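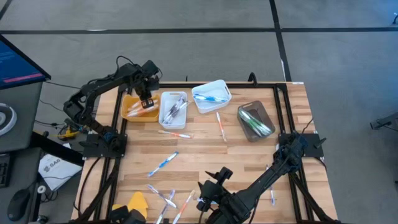

Four bins, toothbrushes in each. The white ones with orange go in the yellow-orange bin.

Teodoro Samonte sorts toothbrushes. Has done for 4 years, at Plistness, and he talks fast about it.

"People think a toothbrush is a toothbrush," he says. "Then you put a green one in with the blues and somebody calls."

The calls come from Curkthorpe, mostly, which buys mixed lots and wants them split by handle color. The last order was 2,684 brushes. All by color, no exceptions. Samonte did a good part of it over 2 days in January.

Why bins that don't match? He shrugs. "They're what we had. I like it now. Yellow one, I know without looking."
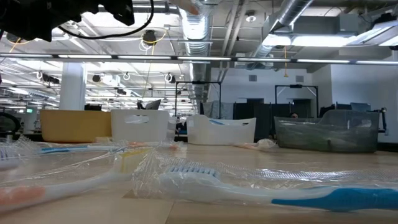 Toothbrushes in their clear wrap, bins behind.

The wrap is the annoying part. It slides, it crinkles, it catches the light so you misread a color - he has taken an orange for a pink more than once. His fix is to go by the grip first and the bristles second. "Bristles lie," he says. Blue tufts turn up on all sorts of handels.

Jörg Stöcker, who trained him, did it the other way round. Still does. They argue about it at lunch.

Any tips for someone starting out? Lay them flat. Spread them out, don't dig in a heap. Stop after 40 minutes and look at somthing else.

And his own toothbrush? "Green," he says. "Free one."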